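Ticket: Fruit share sign-up page drops the last item from the order
Product: Brunditow order forms
Site: Drutevgate Fruit Share, Sastley pickup
Status: Closed – fixed by configuration change
Priority: Normal

Original report

We run a weekly fruit share on your hosted order form. Members pick a box size, then choose the extras they want, and we get a packing list by email at 6 p.m. the night before pickup. Starting in September, the packing list has been missing the last extra on some orders. The member's own confirmation email shows it, and the order screen shows it, but the packing list doesn't.

It doesn't happen on every order. Small boxes seem fine. Large boxes with several extras are the ones where we hear from people at pickup that their oranges aren't in the bag. Oranges are at the bottom of our list of extras, so they're the item that goes missing most.

What I've tried so far:
Cleared the browser cache.
Logged in from a different computer.
Resent the packing list from the admin screen. Same result, same item missing.
Deleted the oranges item and added it again. It went back to the bottom of the list and the problem came back on the next run.

The text on the item page is plain. It says "Navel oranges, sold singly, please note size varies." The photo was replaced around the time this started.

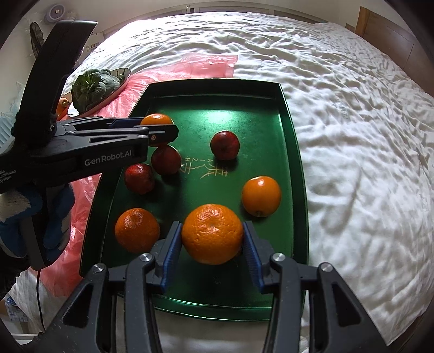 We have pickup again in a few days and I'd like to avoid packing from the order screens by hand. It took two of us most of the evening last time.

Support reply 1

Thanks for the details. Please send the following:

The order number of one order that came out wrong and one that came out right, both from the same run.
The packing list as you received it, as an attachment. Please don't paste it into the reply.
The name of the template you're using. You'll find it under Settings, Packing lists, Template.

Resending a list uses the copy saved at 6 p.m., so it will always match the first one. To build a new list, use Rebuild and then Send. Please try that on the last run and tell us if anything changes.

Customer reply

I didn't know Resend and Rebuild were different. I've now done Rebuild and Send and the item is still missing from the same orders.

Packing list attached. The template is called Trevor. I didn't make it and I don't know where the name came from. It was there when I took over the account.

The two orders are in the attached note. The bad one is a large box with a long list of extras and a message to the packer. The good one is a small box with a short list and no message.

I also noticed that one member who always leaves a message has been missing her oranges every single week. If she leaves the message blank this week I can see if it makes a difference, but I'd prefer not to experiment on her order.

Support reply 2

No need to involve the member. We copied your form to a test account and placed the orders there.

Findings:

Order with a long list of extras, no message: all items on the list.
Order with a short list of extras and a long message: all items on the list.
Order with a long list of extras and a long message: last item missing.

The Trevor template is an older custom template. It puts the extras and the message to the packer in one block, and that block is limited to 400 characters. When the block runs over, the template keeps the message whole and cuts the extras from the end. It drops a whole item at a time, so there is no half word on the list to show that something was cut. The order itself is never changed, and for that reason the confirmation email is correct.

Your item names became longer in September. The form history shows the words "sold singly, please note size varies" being added to the name field of several items. On the item page the name and the description look alike, so it's an easy one to mix up. The longer names push large orders over the limit.

The photos have no effect on packing lists. Both files opened normally on our side and loaded on the test form. You can leave them where they are. 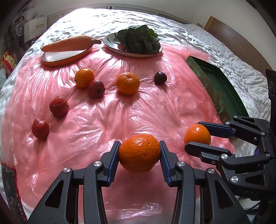 There are two ways to fix this.

Option A: keep the Trevor template and shorten the item names. Move everything after the first comma into the description field. This can be done right away, but a member with a very long message could still cause a cut.

Option B: switch to the standard packing template. It has separate blocks for extras and messages and no character limit on the extras. The layout is different – box size is on the left and the member name is on the right – so your packers should see it before pickup night.

You can do both. We'd suggest starting with A for the coming run.

Customer reply

I did option A this morning. The names are now just "Navel oranges," "Lemons" and so on, with the rest moved to the description. I rebuilt the last run and checked it line by line against the order screens. All 18 large boxes match.

I'd like to do option B as well, but the packers at Sastley fold the sheet down the middle and clip the left half to the bag. If the member name moves to the right, they'd be clipping the wrong half. Can the two columns be swapped?

Support reply 3

Yes. Go to Settings, Packing lists, Standard, Edit layout. Choose Member name and set Position to Left, then choose Box size and set Position to Right. Save, and use Preview before you send anything. The preview uses your most recent run.

If the fold lands in the middle of a column, change Page margin from Wide to Normal.

Don't delete the old template until you've had one full run on the new one. A deleted template can't be restored.

Customer reply

Swapped the columns and set the margin to Normal. The fold falls in the gap between them. The 6 p.m. list came through on the new template and every extra was on it, including on the orders with long messages. No complaints at pickup.

One small thing: the messages now print in italics and they're hard to read under the lights at the pickup site. Is there a setting for that?

Support reply 4

Same screen, under Message text. Set Style to Plain. You can also raise the text size there, but a larger size may push long orders onto a second page.

We've added a note to the help page on custom templates about the character limit, and asked for a warning on the admin screen when a block is cut. There's no date for the warning yet.

Customer reply

Plain text is set and it reads fine. You can close this. I'll remove the Trevor template after the next run.

Ticket closed by customer.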